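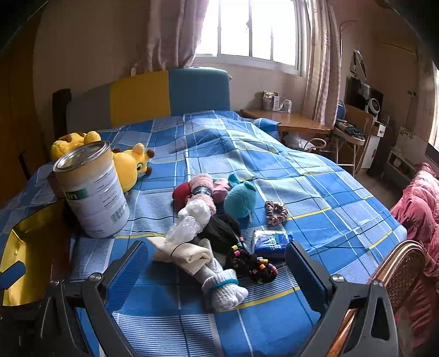

見学者用通路は十六メートルあり、途中に停止線が二本引かれている。手前の線で名札を確認され、奥の線で携帯電話を預けた。Bralumvilleの公開日は年に二回、六月と十二月で、私が申し込んだのは十二月の回である。

説明員はProltexの作業着を着ていた。課題は寝具上の小物の把持、対象は柔らかく、形の定まらないものに限るという。

「剛体は別の棟です」

質問は各工程の後に受け付ける、と付け加えた。

青い格子柄のシーツの上に、ぬいぐるみ、シュシュ、ティッシュの小袋、帯で留めた布の巻物が寄せてあった。色付きのビーズのついた髪ゴムは絡まっていた。左右の把持部が下から入り、青い指先の間に小物の群れを挟む位置で止まった。

隣の見学者が、なぜ動かないのかと訊いた。

「動作計画の再計算です。Skistitoraは接触の前に必ず一度止まります。上限は四百ミリ秒ですが、今日の設定では延ばしてあります」

「どのくらい」

「見学の方が目で追える程度に」

配布資料には、これまでの試行数が2,931と印刷されていた。そのうち髪ゴムを含むものが何件かは書かれていない。私は前職で搬送機の保守をしていたので、分母のない数字には印を付ける癖がある。鉛筆で丸をした。

右の指が先に閉じた。巻いた布が持ち上がり、傾き、シーツに戻された。左は動かない。説明員は端末に何か入力し、失敗分類のコードを読み上げた。滑り、種別二。再試行なし。次の対象へ移る。

「直さないのですか」と私は訊いた。

「直すのはOtsの担当です。こちらは記録まで」

Otsというのが部署なのか装置なのか、最後まで分からなかった。資料の巻末にも索引がない。

三回目の試行で、左の指がビーズの房に触れた。房は解けず、絡まったまま数センチ引きずられた。窓の側で誰かが小さく声を出し、説明員は分類を保留とした。保留のコードは読み上げられなかった。

私は娘の髪を結っていた頃のことを考えた。洗面台の引き出しに同じような塊があり、朝は時間がなく、いつも一番上の一本を力で引き抜いた。切れたものは捨てた。あれを分類するなら種別はいくつになるのか、訊こうとして、工程が終わっていないことに気づいた。

把持部が初期位置に戻り、表示灯が緑に変わった。質疑の時間は二分だった。

「髪ゴムは、一本ずつ取る仕様ですか。塊で取る仕様ですか」

説明員は端末を見てから、仕様書には「対象物」とだけある、と答えた。私は資料の余白にそのまま書き写し、奥の停止線で携帯電話を受け取った。娘から着信が一件あった。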